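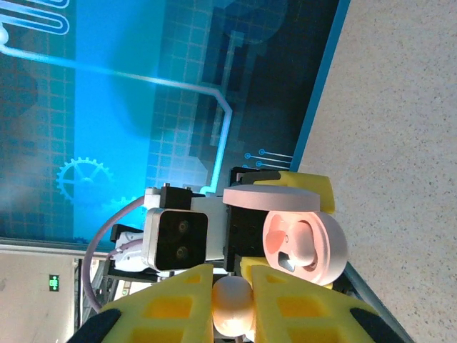

4 min read

Blue backdrop, gears and circuit lines, teal edge. Peach-coloured ball in the yellow fingers. Green exit sign glowing down in the corner.

Stand gallery, put up March 24, 2025 by Séverine Chauvin

Quick page this one, I've got a van to unload. People keep asking about the big blue print so all the notes are underneath. More pictures when Quentin finds the card reader. Captions are by me, complaints to me as well.

The backdrop

Cyan going down to navy, brightest part left of the middle. Jussara Mendonça drew it, four versions, this is the third with bits of the first put back in. The fourth had a lot more orange and we do not talk about the fourth.

There's a faint grid of squares over the whole blue. On her screen you could hardly see it and I wanted it stronger. She said wait till it's printed. Fine, she was right, any stronger and it looks like a maths book.

The glowing line

White, runs diagonally, then a right angle and straight down. Supposed to lead your eye in from the side where the coffee queue was. Whether anybody's eye did that I couldn't say, but the queue was long and they had to look at something.

The loops in the top left corner are the same idea, circuit tracks doing U-bends one inside the other. Jussara's favourite part. Mine too by the end.

The gears

Large light blue one, smaller one next to it. Eugénie Pruvost thinks gears are old hat and said so in every meeting. Troels Overgaard wanted six. So we have a big one and a small one and both of them are a bit cross with me.

Gears are handy in a print though - they hide a crease much better than plain blue. Remember that for June.

The dark blocks

Navy, stacked up like steps towards the top right. Started off as a city skyline and got plainer every time someone looked at it. I think it's better plain. Somebody's little boy told me it was a computer game and I said yes.

The little round nodes

Three of them in pale blue, short straight leads, down near the teal. Nearly got trimmed off. The first proof from Courtois had them too close to the edge and Eugénie spotted it on her phone, on a train. We moved them in and sent the file back the same evening.

The teal border

Dark teal, all in all a good decision. The blue next to beige with nothing between looked unfinished on the mock up, like we'd run out of ink. We tried white first (dirty marks, no), then navy (disappeared). Teal does the job.

If you're doing a big print yourself, order the border at the same time as the rest. We didn't, and the first lot came a shade greener than the sample. Sent back. Cost us a week of emails.

The beige

Fine speckle in it. Shows hardly anything, so full marks from me, I'm usually the one with the cloth. Goes better with the blue than the grey in the Produsden brochure, which Troels had his heart set on.

The ball

Peach. Came out of a mixed bag of 50, all sorts of colours, and the peach ones are the ones that show up best against all that blue. The dark blue ones were put away after five minutes. You'd drop one and go looking for it for ages.

Several people asked where to get them. Any toy shop, there's nothing special about it.

What it cost, as I get asked

Print and border together came to 307, not counting Jussara's time or the reprint, which Courtois didn't charge for. Delivery was 12. The Pratine quote for the same thing was a good deal higher and they wanted the files a fortnight sooner.

Putting it away

Roll it print side out. OUT. I know it feels wrong. Rolled the other way the ink side gets little ridges in it and they don't all drop out again.

Long tube, label on both ends please, the shelf at Jindenwood is full of tubes with nothing on and I opened five last time to find the one I was after. Balls go back in the net bag, not loose in the crate.

For next time

Bring the steamer, the proper one
Spare tape, the wide sort
Check the lights before the print goes up, not after - the top right comes out very dark
Somebody other than me to do the driving

Thanks to Quentin Bailly for holding up one end for most of a morning, and to Jussara for the drawing and for not saying I told you so about the grid.

If you want the artwork for your own newsletter ask Jussara for the small version. The full file is enormus and will block your inbox, it certainly blocked mine.

Rest of the gallery to follow, probably at the weekend.

Séverine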